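Sheet-Metal Bins in the Workshop: Loading, Cleaning and Small Repairs

Filed under: Storage, Benches and Floors

A steel bin will outlast most of the plastic ones in a shop if it is kept dry and not overloaded. The notes below cover open-top bins with a flat floor and folded walls, used for bar stock, cut blocks and offcuts. They apply to painted and bare steel unless stated.

Choosing a size

Measure the longest piece you intend to store and add 2 inches. A piece that only fits corner to corner will always end up on top of everything else, and it will be bent or chipped by whatever is thrown in next. For short blocks, pick a shallow bin. Depth is useful for light material such as foam or packing scrap, but with solid stock it only means more digging.

Walls that slope outward make it easier to get fingers under a part lying against the side. Straight walls hold more per square foot of floor space. If the bin will be emptied by hand several times a day, take the sloped one.

Check the top rim before buying. A folded rim is stiffer and safer on the forearms than a raw sheared edge. If you already own a bin with a raw edge, run a fine file along it at 45 degrees on both sides, wipe off the filings and push on a length of rubber edge trim. The Koller trim sold by the foot grips well on thin sheet. On thicker sheet it tends to creep, and a dab of contact adhesive every 9 inches will hold it.

Loading

Lay bar-shaped parts flat and in a single layer where there is room. A single layer shows at once what is left, and nothing has to be moved to reach the piece you want. When a second layer is needed, put it at right angles to the first so that there is a gap to lift from.

Do not drop parts from standing height. The floor of a bare steel bin takes a scratch from every corner that lands on it, and a painted part loses color at the same point. Lower the first layer in by hand. After that a short drop does little damage.

Two lengths of similar stock can share a bin if they are different colors. Paint or tape the ends if the material itself is all one shade. Mi-kyung Song, who set up the stock shelves in our shop, uses red for long and green for short throughout, and the same colors appear on the cut list. With more than two lengths, color becomes hard to remember and separate bins are better.

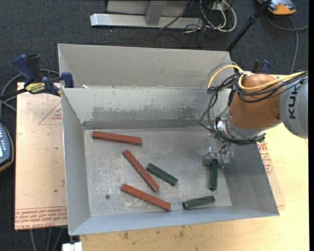

Long red and short green blocks in a grey metal bin. Scuffing of this kind on the floor can be left alone.

Scratches, scuffs and stains

Most marks on a bin floor fall into one of three types, and the treatment is different for each.

Pale scratches are usually only in the surface. Run a fingernail across one. If the nail does not catch, leave it. If it does catch and the metal is bare steel, wipe the area with a thin machine oil on a rag and let it stand overnight before reloading. Galvanized sheet needs no oil.

Whitish patches can be scuffing, dust from the parts, or zinc corrosion. Wipe first with a dry cloth. Dust comes off. Scuffing stays but feels smooth. Zinc corrosion feels chalky, and some of it will come away on the cloth. Scrub it with a stiff nylon brush and plain water, dry the bin fully and find out where the moisture is coming from. A wire brush is too harsh here and takes off sound zinc along with the chalk.

Dark bands low on the walls are commonly a mix of grime and wear from parts sliding against the sheet. Degreaser removes the grime. Apply it, wait 9 minutes, wipe, and repeat once. Whatever is still dark after the second pass is in the metal, and further scrubbing will not lift it. For small round spots, use the same degreaser on a cotton swab. If the spot is orange at its edge, treat it as rust and go to the next section.

Rust

Surface rust on a floor panel can be taken off with 200 grit paper wrapped around a flat block. Work in one direction. Stop when the metal is uniformly dull, vacuum the dust and wipe with mineral spirits. Prime the same day. Bare steel left until morning in a damp garage may need to be sanded again.

We have used Prokix cold galvanizing spray on floors and Travance rust primer on walls. The Prokix is harder once cured but slow. Allow 19 hours at room temperature before putting any weight on it. The Travance dries faster and chips sooner - fine on a wall, poor on a floor. Spray outdoors or with the door open, and wear a respirator rated for paint vapor.

If a screwdriver tip pushes through the metal, the panel is finished. Bolt a patch over it from inside or scrap the bin.

Cleaning routine

Empty the bin completely. Brushing around parts moves the dirt underneath them.

Pick out scraps by hand before using the vacuum. Paper and film catch on rims and in the folds between panels, where a brush slides over them.

Vacuum the corners with a crevice tool, then the floor. In a shop that handles metal, pass a magnet wrapped in a plastic bag over the floor as well. Turn the bag inside out over the trash to release the chips.

Wipe the floor last, with a cloth that is damp and no wetter. Water that gets into a fold at the base of a wall will sit there for days. If it does get in, blow it out with compressed air at low pressure, with eye protection on.

Ours are done on Sunday evening, when the bins are at their emptiest. Once every two weeks is enough for clean stock. Sawn or ground parts need it weekly.

Lining the floor

A liner reduces noise and protects painted parts. Ribbed rubber mat, 1/8 inch thick, is the usual choice. Cut it 1/4 inch short on each side so that it lies flat and can be lifted out. Do not glue it down. Chips and moisture work their way under any liner, and one that cannot be removed will hide rust until it is well advanced.

Triker sells a pre-cut mat for common bin sizes. It is stiff when new and curls at the corners; leave it in the sun for an afternoon with a board on top.

Carpet scraps are a poor substitute. They hold oil and metal slivers, and the slivers end up in fingers.

Placement

Set the bin at a height where the floor can be reached without bending at the waist. For most people that puts the rim slightly below the elbow. Leave a hand's width behind the rear wall for sweeping. If the stand rocks, shim the short leg with a steel washer. Folded cardboard compresses within a week under a full load of stock.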